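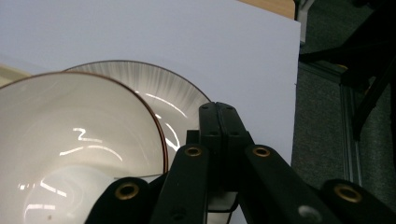

Arash Babaei told us in January that he'd given up on rims. Every plate he bought chipped at the edge inside a year, and the plain ones just looked sad next to food. Could we do a white bowl with one thin line of color and leave it at that? We could. It's still our best seller.

So, about us. Bivcombe is a small tableware shop. Bowls, plates, a few serving pieces. Started by Parisa Amini with 16 bowls and a borrowed table at the Pornach market, now 47 designs and a proper storeroom (full, always).

What we like: white centers, a band of red-brown or dark brown at the edge, gray brush strokes on a wide rim. Glossy glaze mostly. Bowls and plates are sold singly, so mix them. Most people do. Sets of 4 if you want matching.

Every piece gets looked over by hand before it's packed. Pinholes, rough feet, a band that wobbles to much, all go on the seconds shelf. Cheaper, perfectly fine for soup.

Cafes and restaurants: we do up to 200 pieces per order, ask Parisa. Replacements for the old Skisard line while they last, no more coming after that.

Shop open Tuesday thru Saturday. Ring the bell if the door is shut, we're proably in the back unpacking.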